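Phuthong Kitchen brings its pantry suppers to Skukbridge this April

SKUKBRIDGE – Phuthong Kitchen, the little noodle and curry house that has been feeding Trolham for 4 happy years, is delighted to announce its second dining room, opening in April in the old Rekholm bakery.

The new place seats 49 and keeps the menu our regulars know and love, along with a nightly pantry supper, built from whatever is left in the cold store at closing the night before (last week it was pumpkin, shrimp paste and a great heap of basil, and it was gone by eight!). Supper comes with rice, soup and a pickle, and we're glad to pack it to go. 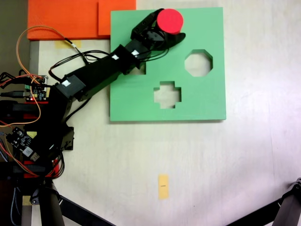

Families are especially welcome, and children under 3 eat free at every sitting. Our early supper starts at 5 p.m., when the rice is fresh and the curries are at their mildest, and there will be toys on hand for small guests who finish first. High chairs can be reserved when you book.

Tables may be booked at the Trolham counter or by phone after 2 p.m.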